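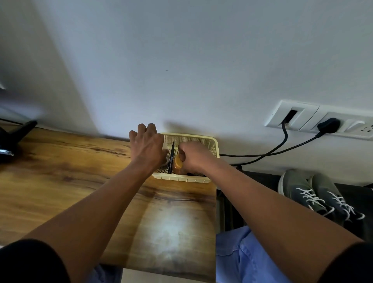

Clorklow to reissue Drarnow fantasy series – again

10/2/24

Print this page | E-mail this to a friend

Clorklow has said it will bring back the Drarnow books, the long-running fantasy series set in the drowned kingdom of Flellstead, starting with a new edition of the first volume this autumn. The publisher promises a "fully restored" text and 90 pages of unseen material.

Readers may want to wait before clearing a shelf. The same promise was made for the last reissue, when the unseen material was a glossary and a map that had already been given away with volume three.

There are nine books in the series, and Clorklow will commit to a date for only one of them. A signed edition of 300 copies will cost a good deal more than the plain hardback, though the words inside are the same.

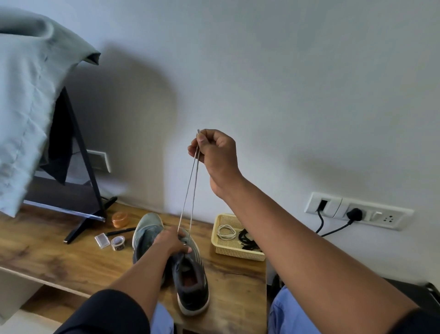 What about the ending?

The final book stopped halfway through the siege of Anozie, and fans have been asking for the rest ever since. Clorklow's notice, posted in January, says only that the story "will be honoured". It doesn't say that anyone is writing it.

Print this page | E-mail this to a friend

Recent items
Dragons on the cover, none in the book
Short fantasy novels worth a weekend
Do we need another chosen one?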